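4.2 Using blurred wrist views

We were delighted by how much Flikatico learned from fast arm swings. Earlier work at Kornow threw these views away. We kept all 245 of them, and the policy still recovered its heading, with only 2 failures.

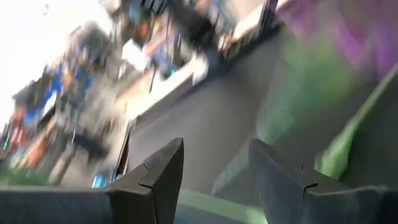 Figure 2. Wrist view during a swing. The fingers stay sharp while the background smears along the tilt.

4.3 Effect of swing speed

Faster swings gave longer streaks, and to our surprise these helped too.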